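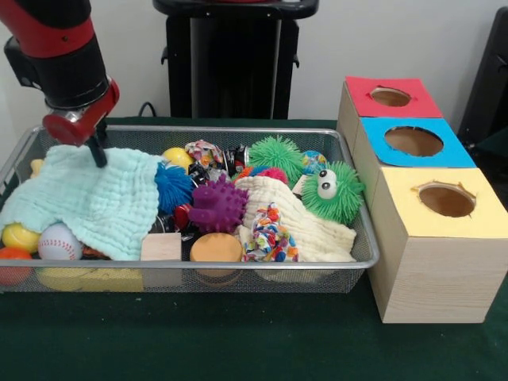 Iwona Baran wrote to me after my last column to say that children have too many toys, and that a toy library would only hand them more. She has raised three of her own in Grilside and says that by each December she could not see the floor. I take the point about the floor. I think she is wrong about the library.

Most of what families own is used for a few weeks and then kept for years. A toy library lets a child have the few weeks and spares the parents the years. You borrow on a card, you bring the thing back, and somebody else's child has it next. We have accepted this for books for a very long time and I have never heard a convincing case for why balls and blocks should be different.

The one in Wasness had 340 families on its books when the council cut its grant. The saving was £1273 a year. It closed in the spring and the stock went into a lock-up in Girkura, where most of it still is. Parents who used it now either buy or go without, and the ones who go without are the ones it was set up for. 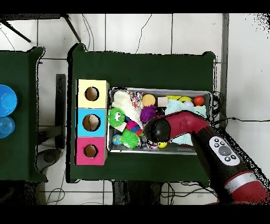
Balls and soft toys in a metal tray, with three boxes beside it.

People who object usually bring up germs. Washing is work and it has to be paid for or shared out, and I would not pretend otherwise. But nurseries manage it every day with the same sort of things, and no one proposes closing nurseries over it. Others say toys get broken. They do. In Wasness the rule was that breakages were written off unless a family broke something every month, and Jarosław Nowakowski, when I asked him about it, could remember charging only one household in nine years.

A better objection is that small children get attached. Mine cried over a plush dog that had to go back on a Saturday morning, and I did think about just paying for it. I didn't, and by the next visit there was a new favourite. I would not build a policy on one child — but I don't think handing something back did any harm. 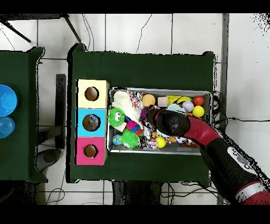 Spiky puffer toys, a small globe ball and a striped plush among the toys in the tray.

What I would like is modest. Put the toys in the branch library, on the same card, with the same opening hours. Gosselin already does this from a cupboard next to the large-print shelves, and the staff there tell me the busiest time is the hour after school. It needs shelving, a sink and a few paid hours a week. The council should get the Wasness stock out of the lock-up and try it for a year before it spends anything on a consultation.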